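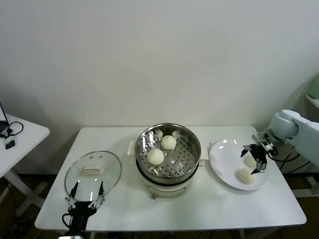
Before you sign for a used car, check it yourself and treat the seller's report as one opinion. A clean history report covers what somebody bothered to report, so a bumper resprayed in a mate's garage won't be on it. Sellers love a feature you can see at a glance, like the glass lid on a steamer with two buns in it, and the panoramic roof gets the same treatment in every ad. Look past it.

1. Start the engine cold. If the bonnet is already warm when you arrive, come back another day.
2. Match the VIN on the dash, the door pillar and the papers. All 3 must agree.
3. Read the date code on each tyre. A code of 2206 means week 22 of 2006, whatever the tread looks like.
4. Drive it on a rough road with the radio off.

Note: "Dealer inspected" has no fixed meaning. Ask for the sheet, and ask who filled it in.

Caution: Do not crawl under a car held up by a jack alone – use stands.

If the seller objects to any of the 4 steps, I'd walk. They may have a good reason, but I haven't heard one yet.

Stondau Buyer's Guide, May 2018 | Contact: Marlene Rothe | © Stondau | Back to top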